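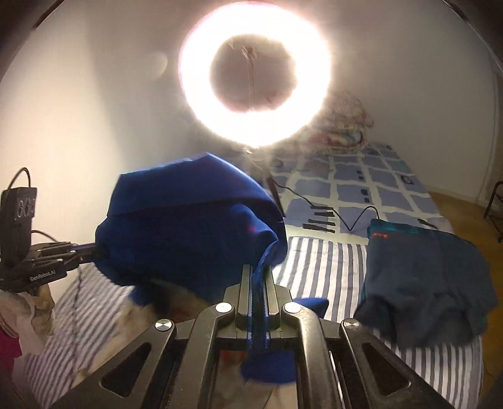
Blue things first, then everything else

I love a laundry day. I know, I know. But give me a free afternoon, a podcast and a heap of clean clothes and I'm as happy as other people are at the beach! This one had been building up since we got back from visiting Rosalinda in Vurnwood, so there was plenty to get through, and I decided to fold by color for once. Blue went first. I have so much royal blue, and I'm not sorry about a single piece of it. It's such a cheerful color, and under a bright light you get the full range, from that really electric blue where the cloth catches it to almost navy down in the folds.

My method for anything soft and slippery with a ribbed edge is to start at the ribbing. Pick it up there, let the rest hang, give it one good shake and then lay it down. If you grab it by the middle you end up chasing the corners all over the place (ask me how long I did it that way). Once it's flat, sides in, bottom up, done. I used to fold everything into tiny upright packets, and they looked wonderful for one day, and then I'd pull one out and the whole row would flop over. Flat piles suit me much better.

The ring light is a great folding lamp, by the way. I bought it for video calls and it barely got used, but the afternoons go gray so early now and it shows up every crease and bit of lint. Lint on navy is my nemesis. A damp hand gets most of it off — quicker than the sticky roller, and you don't have to go looking for the roller.

Then pants, on the striped bedding

Pants get laid out full length. I don't care how big your table is, a bed is better, and the blue-gray and white stripes give me something to line the legs up with (if the cover is lying straight, which it mostly isn't).
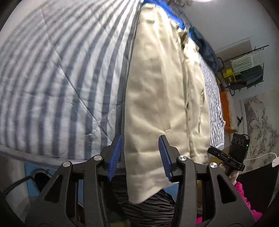 Issue 53

The beige ones are twill with a little shine to them, and that's the kind of fabric that remembers everything. Leave them bunched at the waistband overnight and you'll be wearing that bunch to work. So I smooth from the top down with the flat of my hand, waistband, seat, then all the way along to the hems. I put one leg on top of the other, match up the seams and fold in thirds. If there's a stubborn pucker near the waist I tug the fabric gently both ways and it usually gives up. The iron only comes out for weddings and interviews in this house!

Rosalinda Malabanan (my cousin, for new readers) swears by hanging pants from the hems, upside down, and she may well be right. Her closet is gorgeous. I tried it in May and ran out of clip hangers by the second pair, so folded they stay.

Next up is the sock drawer, and I'm really looking forward to it. I've got 11 singles waiting in a bag and a good feeling about at least a few of them. If you have a trick for keeping pairs together in the wash, please leave it in the comments — I'll try anything once.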